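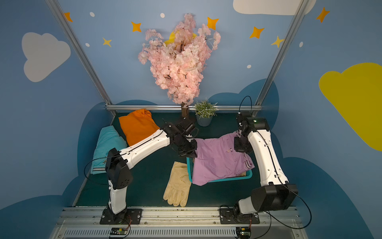 Okay, so I've been promising this review since July and I finally have enough hours on the thing to write it. The thing is Ritora, the garment-folding method that Lumturie Dimitrov and her co-authors put out with code and weights, and I've been running it on our two-arm cell pretty much daily. If you only want the verdict: I like it a lot, I'd use it again, and the documentation made me want to lie down on the floor.

A little background on what you get. Ritora is a policy for two arms with parallel grippers, and the idea is that it doesn't try to learn "fold a shirt" as one long blob of motion. It learns to find two good places to grab, lift the cloth so it hangs between the grippers, and then decide what to do from how it's hanging. If it doesn't like the hang it puts the cloth down and regrabs. The paper calls this hang-first (I love a method whose name tells you the method). You bring your own demonstrations, it fine-tunes on those, and off you go.

We gave it 1184 demonstrations, all teleoperated, mostly by me and by Dušan Delić, who is much smoother on the leader arms than I am. You can see it in the policy, too! When I trained on only my demos the arms picked up my habit of hesitating over the basket before a grab. Trained on his, they just go. So the first piece of advice I'd give anybody is to put your best operator on it and let the other person label.

The good part first. Getting cloth out of a basket is the bit I've always hated, and it's where Ritora is clearly better than what we had. Our old setup was Chien, which I still think is a fine piece of work for flat stuff on a table, but give it a garment draped over a basket rim and it would grab the middle and come up with a sad little tent. Ritora goes for corners and edges. One gripper pinches a corner, the other takes a far edge, and the fabric opens up between them in a way you can work with. Over our last 2872 trials the two-point grasp succeeded on the first try 81 percent of the time, and with one regrab allowed it was 93. Chien on the same clothes never got past 60 for us.

Solid colors are easy for it. Lavender, orange, turquoise, all fine. Small things like a button or a striped hem don't throw it off either, and I half expected them to, given how the old one used to lunge at anything with contrast.

I also want to say something nice about backgrounds. Our booth is painted like a kids' TV set, sky blue walls, clouds, stars, moon, with a fake cherry tree in full bloom at the back, and the paper's own results are all on plain gray. I was sure we'd have to hang a sheet. Nope! It worked with the walls as they are after fine-tuning, and when we did try a sheet for comparison the numbers moved by 2 points, well inside the noise. If your lab is ugly or busy or pink, relax.

Now the grumbling. The folding half isn't nearly as strong as the grabbing half. Shirts came out decent about two times in three, shorts a bit better, and anything with a slippery lining was a mess. The paper does report this, but it's in a table in the appendix and you'd never guess from the abstract. I'd have put it on page one.

Gloves. Oh boy. A work glove is not a garment as far as Ritora is concerned, or else it's a very tiny shirt, I can't tell. It'll go for the fingers, lift, dislike the hang, put it down, and do that forever. There's a retry limit in the config but it's off by default. Turn it on before you go to lunch. Ask me how I know.

Training took us 16 hours on one card, which is fair. Setup took a lot longer than that. The install notes assume you already use Imov for calibration, and if you don't, you get an error that says "frame missing" and nothing else. I ended up writing to Lumturie and she answered the same evening with the exact line to change, so full marks for support, and the fix has been merged now. The folder layout for demos is also described two different ways in two different files. The one in the training script is right.

I get asked if it's worth switching when you're already on Ornitgate. For table folding, probably not, the gap is small and you'd be redoing all your demos. For anything that starts in a basket or a pile I'd switch tomorrow.

Four stars out of five from me. It loses one for the docs and the glove thing. Dušan says four and a half, but he didn't do the install.

Next I'm going to try it on towels, and I'll add the numbers at the bottom of this page when I have them.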